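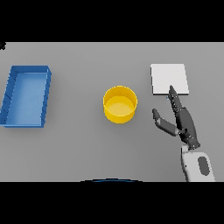 A month ago I gave up trying to find the lid for a box. The box was a Senetti, the medium size, bought in January of the year we moved here. The lid had split across one corner, the way lids do when you stand on them to reach a shelf. I wanted another lid. I didn't want another box.

Senetti still sells a medium box. It is the same height and very nearly the same length, and it is 11 millimetres wider. The new lid doesn't fit the old box. The shop assistant was kind about it and suggested I buy the new box, which comes with its own lid, and use the old one for something that doesn't need covering. I now own a box without a lid, and it holds potting compost.

I think this is a bad way to run things, and I think we have got so used to it that we no longer complain. My argument is a dull one. Makers of ordinary household goods should settle on a size and keep to it for a long time, and they should sell the parts separately.

My parents had a set of kitchen jars that they were given when they married. Over the years they broke four or five of them. Each time, my mother went to the hardware shop and bought one more, and it matched. The shop had them on a shelf near the back. I don't remember anyone thinking this was remarkable. The last of those jars is in my own kitchen now with rice in it, and I would be hard pressed to replace it.

Compare the Dollby bread bin. I have had three in 22 years. The first wore out at the hinge. The hinge was a bent strip of metal that can't have cost more than a few pence, and I wrote to ask for one. The answer was that hinges weren't stocked as a separate item. So a whole bread bin went to the tip for the sake of a strip of metal, and I paid for another. The second went the same way. The third has a lift-off lid and no hinge at all, and I will admit it is the best of the three.

People who know more about manufacturing than I do have explained why sizes change. Moulds wear out and have to be remade. Shops alter their shelves. A new material shrinks by a different amount as it cools. A box a little shorter than the last one lets another layer fit on the lorry, and over a year that is real money. I accept all of this. Some changes are needed and some are improvements.

What I don't accept is that the cost of the change should fall entirely on the person who already bought the thing. If a lorry can be packed better, the firm saves. The customer with a cupboard of the old size gets nothing, and the next time something cracks they pay for the whole item again. Spread over a street, let alone a country, that is a lot of sound plastic and tin in the bin.

There is a second cost, harder to put a price on. A house works when you stop noticing it. You know which tub goes on which shelf and how many will stack before the door won't close. You can tell somebody else where to put things away and they will manage it. When half the tubs are one width and half are another, every cupboard becomes a small problem to be solved at the end of the day by whoever is most tired. I have seen grown adults, my own family, argue over a drawer of lids.

I used to work in a school kitchen serving 900 dinners a day, and nothing there would have been possible with odd sizes. Every tray fitted every rack. When a tray was bent beyond use we ordered one tray. The suppliers knew that if they changed the size by a finger's width we would go elsewhere, because the racks, the ovens and the trolleys were all built to it. We were a big enough customer to be listened to. A household isn't, and I think that is most of the explanation.

It can be done for households too. Bullance, who make the plain enamel pie dishes, have kept seven sizes for as long as I have been buying them. They aren't cheap. The rim chips if you are careless. But I can buy the fourth size down and know it will sit inside the third. Shevchuk will sell you the rubber seal for any of their preserving jars, including ones they no longer make, in a paper packet by post. I have had two lots from them. The packet has the jar's width printed on it, and that is all the information anybody needs.

The usual reply is that people like something new, and that a shop with the same goods every year would look tired. I am not convinced. People like new colours, and colours are easy. Paint it green one year and orange the next. Someone with a blue one can then buy a green lid and put up with it, and plenty of us would be glad to.

A law seems too heavy for bread bins, though I would be happy to see a rule that the inside and outside measurements be marked on the base of anything sold to hold something else. That would cost next to nothing. It would help with second-hand buying as well, where you are usually guessing.

Meanwhile I have started measuring before I buy and writing to firms when a part can't be had. I have had two replies so far, one of them a voucher for ten per cent off a new box.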